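Workshop Floor Gallery
Home > Spaces > Ostholm Building > Floor and Fittings

The ground floor of the Ostholm building was refinished in February. The old tile came up in the first week and the new floor went down in the second. The room is one open space with a storage wall at the back and a loading door on the street side. This page collects the pictures by area. Larger copies can be requested from the front office.

1. Entry
The strip inside the street door gets the most dirt, so a recessed mat was set into the floor before the finish was laid. The mat lifts out for cleaning on Tuesday mornings.

2. Storage wall
Steel shelving from Stidonico, bolted at the top. The bottom shelf sits high enough for a broom to pass under. Each bay is rated for 100 pounds per shelf.

3. Main floor
The color is a plain beige, picked from the Monti sample card over two grays. It has a smooth surface with no pattern. Small dropped parts, screws especially, are easier to find on it than they were on the speckled tile.
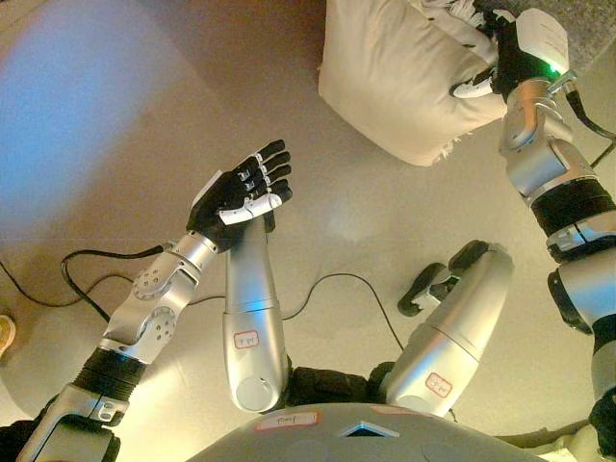
4. Benches
Benches are on locking casters and can be pushed to the wall when the middle of the room is needed. The tops are 80 inches long. Two of them have a vise at the left end.

5. Labels
Shelves and bins use the same small white labels, written by hand. A roll is kept in the top drawer of the first bench. Please replace a label when it starts to peel instead of putting a new one over it.

6. Loading door
The threshold was ground down so that carts roll over it without a bump. Keep the area clear for 4 feet on the inside.

Care of the floor
Dust mop daily. Damp mop once a week with a neutral cleaner, no wax. Vustum, who did the finish, asked that rubber-backed mats not be left down for long periods, as they can stain the surface. Scuffs come off with a white pad and water. Report chips or lifted edges at the front office so they can be patched.

More galleries: Upstairs Offices, Stairwell, Back Lot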